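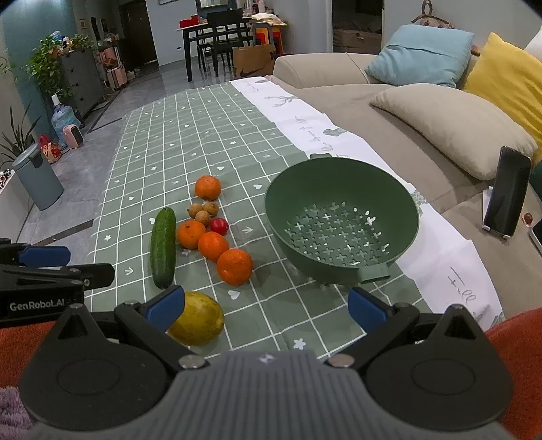 *Hand-held gripper and the fruit table, with the green colander on the right.*

# Come help us teach a kitchen arm to put the fruit away

**Sireck, a home-built robot project in Jodgate, is looking for four people to join in this spring**

Hello, and thank you for reading past the title! We're a small group of hobbyists who have been building a robot arm, partly in our own living rooms and partly on the long bench at Tanui, the shared workshop on Belleck Street. The arm is called Sireck. It's meant to do one modest thing well, which is to tidy food off a table: pick up a mandarin, put it in a colander, pick up a cucumber, put that in too, and leave the tablecloth where it was. We thought this would be a winter project. It has now been through a winter and most of another one, and we're still very fond of it.

The mechanical part is in decent shape. The shoulder no longer sags, the wiring has been redone by somebody with more patience than the first somebody, and the wrist turns without that awful clicking. What we need now is a lot of examples of people picking things up, done by more kinds of hands than we have among ourselves. So we'd like to invite four participants to come and record with us, and if you also enjoy a soldering iron or a 3D printer, there's plenty of that to share as well.

## What you'd be doing

Mostly, you'd be moving fruit and vegetables with a gripper you hold in your hand. It has two fingers with blue rubber pads, and you open and close them yourself while a camera on the tool records what the fingers are up to. The arm learns from those recordings later. You don't need to be near the moving arm at all for this part, and many people find the first few minutes funny and the next half hour oddly restful, a bit like shelling peas.

A normal visit goes something like this. You arrive, we make tea or coffee, and we chat for a while (we do chat, be warned). Then we set out the table and you work through a card of short tasks. A card might say:

- Move the mandarin nearest you into the colander
- Pick up the cucumber, turn it, and lay it back down
- Put the smallest fruit somewhere easy to reach
- Take everything back out again, in whatever order you like

Please do the tasks the way you'd do them at home. If you'd naturally push a mandarin clear of its neighbor before grabbing it, push it. If you drop something, pick it up and keep going, and tell us so we can write it down. Drops are very useful to us and we'd hate for anyone to feel bad about them. The longans are slippery little devils for everybody.

Our goal is 600 finished recordings before we let the arm try the whole job by itself, and we have 222 so far. Nearly all of those were made by the same few people on the same few tables, and you can tell from the way the arm behaves, because it has picked up our habits. It comes in from the left when it has no reason to. It's also much too polite with cucumbers.

## Who we'd love to hear from

You do not need any background in robotics, programming, or electronics. We would be delighted to hear from people who cook a lot, people who are left-handed, people whose grip is not what it used to be, and people who simply have a free evening and like being useful. Adults only this time, please, as the workshop's insurance asks for that.

A few practical things matter:

- You can hold a tool in one hand for ten minutes at a stretch. We take breaks whenever you want one.
- You're comfortable being recorded from the tool's point of view. It mainly catches the table, but it catches the room behind the table as well, and now and then an elbow.
- You can come to most of the sessions. Missing one is fine. Life happens, and we'll find you another evening.
- You don't mind pets, if you choose to record at one of our homes. The workshop has none, apart from the occasional visiting dog.

## At Tanui or at a home table

We record in two kinds of places and you're free to pick whichever suits you.

**At Tanui**, we have the end of the bench, good light, and a door wide enough for a wheelchair. The restroom is on the same floor. Parking is in back and costs nothing after 5 p.m. Other members will be working around you, so expect a drill now and then, and expect someone to wander over and ask what the mangoes are for.

**At a home table**, things are quieter and a lot less tidy, and that's exactly what we want. A kitchen arm has to live with patterned tablecloths, runners, cushions, shopping bags, and whatever else a family has around the place. We have learned to stop clearing up before we record. The first recordings we made were on a plain gray board, very neat, and the arm did beautifully until we put down a cloth with hearts on it.

If you'd like us to come to *your* table, we'd be thrilled, and we'll bring the tool, the colander, and the groceries. We'd ask you to look around beforehand and put away anything with personal information on it, such as mail, prescriptions, or family photos you'd rather keep to yourselves. You can watch every recording before we leave, and we'll delete any of them on the spot if you ask.

## For people who like to build

Some of you will read all this about fruit and wonder when we get to the good part. There is a good part! Between recording evenings we have a list of jobs that never seems to get shorter, and you're welcome to take one on, with help or without.

The base needs a proper cover, one that comes off with a single screw so we can get at the power supply. We're on our third cable guide and would happily look at a fourth. The arm's own fingers wear unevenly, and we'd like to try a softer pad on one side and see what that does with round fruit. The stop button works perfectly well but sits where your sleeve can catch it, so it wants moving. And there's a big pile of notes from early on, written in several people's handwriting, that ought to be typed up by somebody kind.

Anyone who works on the powered arm does the workshop's short safety introduction first, even if you've been around machines your whole life. It takes less than an evening and there are cookies. We always work in pairs when the arm is switched on, and whoever isn't at the keyboard keeps a hand near the stop.

## What you get

We can't pay wages, and we'd sooner be plain about that up front. This is a hobby project run on what we put in ourselves. What we can do is cover your bus fare or gas, feed you properly on recording evenings, and give you use of the Tanui bench and hand tools on the evenings you're with us. You'll get copies of all your own recordings if you want them, and your name in the project notes, or no name at all if you prefer.

You also take home the fruit. We go through a lot of mandarins, and after a session they've been handled rather thoroughly, but they peel just the same. The cucumbers tend to become salad before anyone leaves.

## Time and dates

We're planning on four sessions per person, starting in March. Each one begins at 6:30 p.m. and wraps up by 8:30, with supper somewhere in the middle. Once we know who's coming we'll settle on evenings together, and we'll do our best to keep to the same one so you can plan around it. If evenings are hopeless for you, tell us anyway. A couple of us are free in the mornings and would be glad of the excuse.

## How to join

Please leave a note in the Sireck box just inside the front door at Tanui, or pin one to the project board beside it. A few lines will do. It helps to know:

- how best to reach you
- which hand you'd use for picking things up
- whether you'd prefer the workshop, one of our homes, or your own table
- any foods you can't touch or be near (we'll leave them out of the shopping)
- whether you'd like to build as well as record, and if so, what sounds fun

We'll answer every note, including the ones that are only questions. If you're unsure, come by the bench some evening and try the hand-held gripper for five minutes before deciding. The colander will be out, and whoever is there will find you a mandarin to start with.

Warmly,
the Sireck group, Jodgate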